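Posted in: Project Updates, Grant Reports, Software

Erngate two-arm planning software: progress report to the Lendden fund, May

Prepared by Shona Tawhiri

Work since the last report has gone into the planner and into Plondadis, the tool we use to generate and replay simulated runs. No hardware money was spent in this period.

1. Two-arm planning

The planner used to treat the two arms separately and check for collisions afterward. That worked when each arm had its own object. It did badly when both arms held the same one, as small differences in timing between the arms showed up as a pull on the object.

We replaced it with a planner that computes one path for the object and derives both arm paths from that. The rolling pin is our main test object for this. It gives each gripper a handle to hold, and any tilt in the plan is easy to spot on replay.
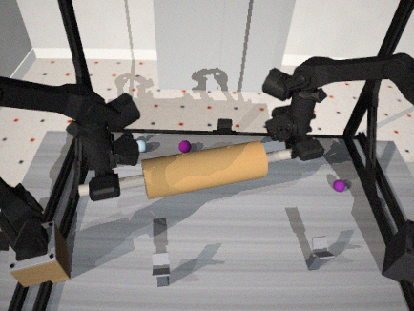 Rolling pin held by both grippers in simulation, one on each handle.

We ran 3000 simulated trials with the new planner. Of these, 104 ended with one gripper losing its handle. Sajib Jayasinghe went through the logs for all of them. Most came from grasps planned too close to the end of the handle, where a small wrist rotation is enough to let go. The grasp scoring now penalizes those positions. A smaller group came from the arms reaching a joint limit partway through a turn, and that one is still open. The planner stops safely when it happens but does not yet look for another route.

Planning time is acceptable for offline work. It is too slow to replan during a motion, and we have moved that item to the next period.

2. Perception

The pose estimator was trained on views where the whole object is visible. In the runs we now care about, part of it is often outside the view or behind an arm. We changed the training set so that partial views are included, and we added camera positions low over the table and close to the objects.

We also vary the clutter. Small balls and other objects are placed on the table in each run, and the lighting is changed so the arms throw shadows in different directions. An earlier version of the estimator sometimes took the edge of a dark shadow for the edge of the object. The new version does this less often, but we don't have a final figure and would prefer to report it next time.

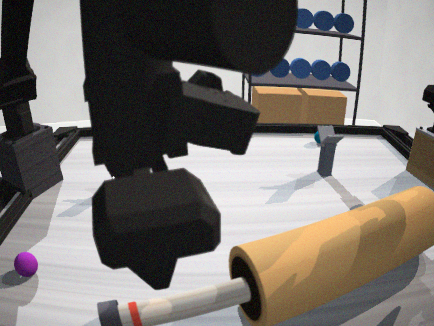 3. Tooling

Plondadis can now replay a run from any saved step. Before this, checking a failure near the end of a run meant starting it over. Logs from the planner and the estimator share one clock, so the two can be read side by side.

The file format changed as part of this work. Old logs can be converted with a script in the Mudgway repository. Two people outside the team have used it and both found the same bug with missing timestamps, now fixed.

4. Next period

- Alternate routes when a joint limit is reached
- Faster replanning, with a target of 20 milliseconds per update
- Estimator results on partial views, reported by object
- Written setup guide for Plondadis

We are not asking for any change to the budget or the end date.

Comments (3)

mreyes_ctrl
Does the joint limit stop leave the grippers closed? We had trouble with ours opening on a fault.

Sajib Jayasinghe
Yes, they hold their last commanded position. There is a setting for it in the planner config.

pk
The conversion script worked on my old logs. Took a while on the big ones.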